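Looking up at Irura: a chat about a ceiling

I'd been going to Irura for most of a year before I really looked at the ceiling. I was waiting for a kettle, tipped my head back to crack my neck, and there it was – all that white metal running off toward the back of the building. So I asked the woman who runs the place if she'd sit down with me and talk about it. She laughed for a while and then said sure, come by at 4 p.m., bring something to eat.

Irura is on the harbor side of Litomport, in what used to be the Gometano seed warehouse. She took over the lease in March four years ago, and the first thing anybody told her was to put in a drop ceiling.

"Everyone said it! The landlord, my brother, the guy who came to look at the drains," she says. "You'd save on heating, it would look like a proper office. And I kept thinking, a proper office is the thing I just quit."

What was up there back then was brown. She thinks it had been cream once, but decades of seed dust had settled into every rib of the decking and stayed put. Cleaning it took her and two friends most of a month, up on a rented scissor lift with brushes and a shop vac (she did the driving because the other two hated it). She remembers coming home and finding millet in her ears.

Then came the paint. She went with a flat white from Ngau, a small paint store two streets over, and she kept all the receipts. "One hundred and eighty-nine dollars for the first batch, and I thought that would do it," she tells me. "The grand total was 377. Corrugated metal just eats paint. You look at it and see a flat area, but you're painting all the ups and downs too."

She did the beams and joists in the same white, and I wondered if she'd ever thought of picking them out in a color.

"I had a sample pot of green! I painted one bit of joist green and left it for a week, and every single person who walked in looked straight up at it and asked what it was for. So it went white with the rest." 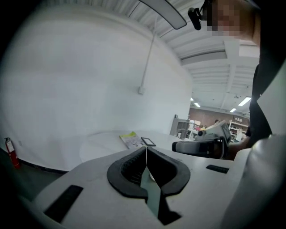
The white decking and joists at Irura, with the lights on.

The lights are fluorescent, and I told her I'd expected her to be a bit sheepish about that. She isn't.

"I like them. I know you're supposed to want those big warm bulbs on cords. But I do fiddly work and I want to see it. With the ceiling white, the light comes back down at you from all over, so you don't get that thing where your own hand is in the way."

She does admit to the noise. One fixture buzzed all through the first winter, and it took her until February to work out which one it was – she'd been blaming the fridge. The replacement part came to $164 with the fitting, and she's still annoyed about it.

And the rain? I've been in there during a downpour and had to shout across the room. She shrugs. "It's loud for 15 minutes and then it stops, mostly. People go make coffee. I've had somebody ask if we could put foam up there, and we could, but then I'd have to look at foam."

We ate the rest of the almond cake I'd brought and I asked what she'd do differently. She thought about it with her head back, looking at the joists.

"Keep the scissor lift two more days," she says. "There's a patch in the far corner that only got one coat. I know exactly where it is. Don't ask me to show you."

I asked her anyway, and she wouldn't.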